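3.2 Brackets and side panels

The benches in the Arnton workshop were surveyed one at a time, and each joint between bench wood and fitting was recorded by hand. Sevim Işık noted the wood, the fixing and the surface wear. The survey covered 197 fittings. Figure 2 gives one of them, a reddish-brown bracket against lighter wood.

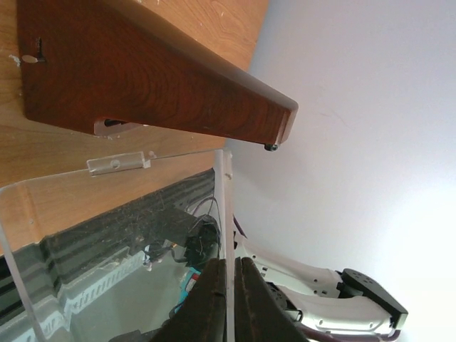
Arnton, April

Figure 2. Polished wooden bracket with a small metal screw head, and a clear acrylic panel below it.

The pale wood has light scratches near the screw, and we entered these as surface wear. The acrylic panel is held along its upper edge by a clear tab with a round hole. Black cables are bunched behind it. We did not score cables, only the parts that carry or close the box. Wear near screws was graded on the scale given in Section 2.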